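Kitchen bench back in service after gripper fault

The two-arm kitchen bench is running again after being shut down for most of last week. Anyone who has bench time booked should read this item before their next session, as some of the startup steps have changed.

The fault showed up during a long run of the toaster oven task. Alby Partington was supervising. The right arm had put the cucumber on the rack and was backing out when the gripper failed to open all the way. One finger caught the lowered door and the arm kept pulling. The oven slid toward the edge of the bench before Alby hit the stop. No one was hurt. The door hinge was bent and the oven has been replaced with another of the same model.

Mircea Ursu went through the logs the next day. The gripper had reported itself fully open when it was well short of that. The controller trusts that report, so it moved on to the next step. The force limit on the arm should have caught the contact, but it had been raised in October for the jar-lid work and was never set back. Either problem alone would have meant a stopped run and a note in the log. Together they let the arm drag an oven that weighs more than it is supposed to move.

The gripper had done 3,864 open and close cycles since its last calibration. The Bruka maintenance sheet we keep in the binder calls for one every 1,000. The last three were missed. The counter was still running, but the reminder emails were going to an address that was closed when we changed over to Kuro for scheduling. Kylie McPhee has moved the reminders to the shared bench calendar, and the bench software will now refuse to start a run if the count is past the limit.

Other changes, in effect now:

The force limit resets to its default every time the arms are powered up. If your task needs a higher one, ask Azucena Trujillo first and write the value in the bench log.

After each release, the controller waits and checks the finger position a second time before the arm moves away. This adds a little time to each cycle. Please do not turn it off to speed up a demo.

Someone must be within reach of the stop button whenever the arms are under power. Watching from the desk by the window does not count.

Keep hands out of the area between the arms and the oven until the software shows both arms paused. Two people told us they had been reaching in to straighten the plate between runs.

Clem Wihongi ran the oven task for over 20 cycles on Monday with the oven unplugged, and the second check worked each time. Heated runs stay on hold until Trerkasent has looked at the returned gripper. We have been told to expect their report in 4 weeks. The Fjeld group's sessions will go ahead with cold runs only, and their dates have not moved.

If you saw a slow or partial release on this bench at any time this year, even one that cleared by itself, send Mircea the date and the task name.

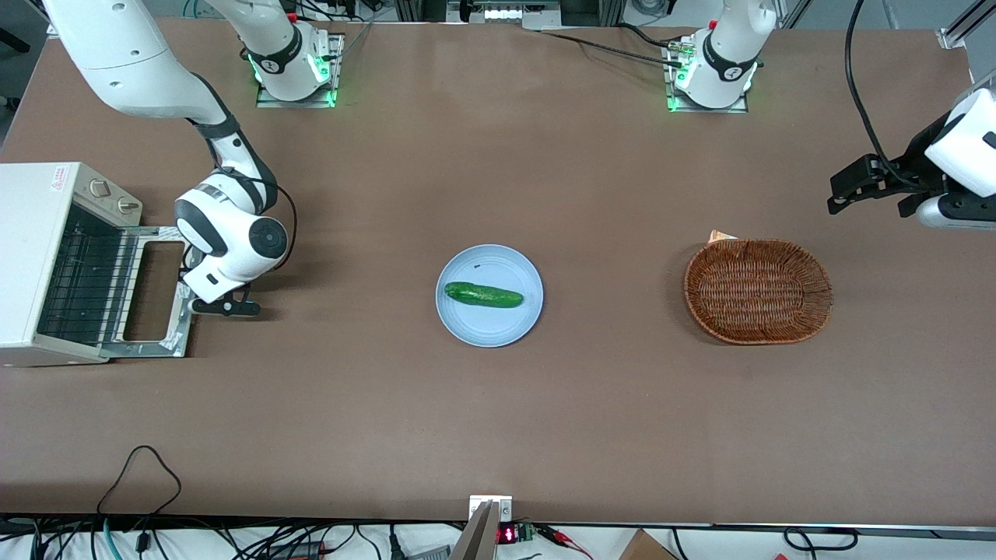
The kitchen bench set up for the oven task, with the right arm at the open oven door.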